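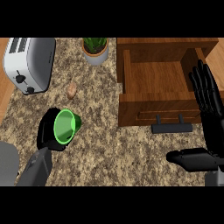 March, sourdough notebook, entry 30

Back at it after a fortnight off with a cold, so I'm writing this one up properly before I forget which jar was which. Xuân Ninh has the other copy of the feeding log and is welcome to scribble on this one too.

Quick recap for Kulap, who missed the last meeting. We have two starters on the go. Belgate is the old one, all white flour, kept since the first bake. Tudora is the rye one I split off in winter. Both are fed equal weights of flour and water. I keep 100 g of old starter each time and chuck the rest in the pancake tub, which is getting out of hand, more on that below.

Feeding, 7.15 am

Belgate looked sulky after the fridge. Grey liquid on top, sharp smell, a bit like nail varnish. I poured the liquid off this time (last time I stirred it in and the loaf was so sour that even my brother left the crust). 100 g starter, 100 g strong white, 100 g water. Lid resting on, not screwed.

Tudora was much happier, properly domed, smelled of apples. Same weights but wholemeal rye. It's like stirring wet cement and I bent the handle of the good teaspoon. Must get a proper spatula.

Checked at noon: Belgate had barely moved past the rubber band, Tudora had nearly doubled and was starting to drop back in the middle. So rye wins again! I do wonder how much of that is simply where the jars sit. Tudora is on the shelf over the boiler and Belgate is by the window, and I keep meaning to swap them and keep forgetting. SWAP THEM. Xuân, if you're reading this before I've done it, please nag.

The dough

Went with Tudora for the leaven in the end, no point waiting on the other one. Pisley flour for the bulk of it, the bag with the torn corner, because I want it finished before we open the new one. It drinks more than the last lot did. I started at my usual water and the dough was stiff as a boot, so in went an extra splash, and another, and of course I didn't weigh either of them. Sorry. I know that's the whole point of having a notebook.

Rested it 30 minutes before the salt. Four folds, half an hour apart, except the third which was late as I was on the phone to the gas people. By the last fold it was lovely, all silky and jiggly, and it held its shape when I tipped the bowl.

Shaping was less lovely. I floured the bench too heavily and the seam wouldn't stick to itself, so it went into the basket with a sort of open smile along the bottom. Rice flour on the cloth this time, as Kulap suggested, and it came away without tearing. I'm converted. Overnight in the fridge, bottom shelf, with a shower cap over it.

Bake

Oven on full with the pot inside for the best part of an hour. One long slash, a bit timid. Lid on for the first half, lid off for the second, then another 5 minutes because it looked pale to me, and I do like it dark.

Good spring on the left, flat on the right. I think my slash ran out too early and it tore where the seam was weak. Crumb is fairly even, one big tunnel just under the crust, which I put down to the shaping. Taste is the best yet. Nutty, slightly sour, proper chew. We got through half of it with butter while it was still too warm to cut, and I've got the gummy knife to prove it.

Day two it was better still, toasted, with Xuân's marmalade.

The pancake tub

It's full. Discard crackers were fine, bit hard on the teeth. Kulap's recipe with spring onion is the one to beat, though mine stuck to the pan. If anyone wants a jar of discard please come and take one, I'm serious, bring a lid.

The Skoryk thermometer

Reads high, I'm fairly sure. Put it in a mug of ice and water and left it, and it sat a good bit above freezing the whole time. Changed the battery, same thing. So any dough temperatures I've written down since we got it want taking with a pinch of salt, and the warm ones back in entry 27 were probably just ordinary. I've drawn a line down the margin next to them. Will try Kulap's old glass one alongside it next time.

To do

Swap the jars
Weigh the water, all of it, even the splashes
Longer slash, and less flour on the bench
Spatula
Ask Xuân whether the rye was the coarse or the fine, the label's come off
Try Belgate again after three feeds in a row at room temperature, same dough, same pot, and see if it's the starter or me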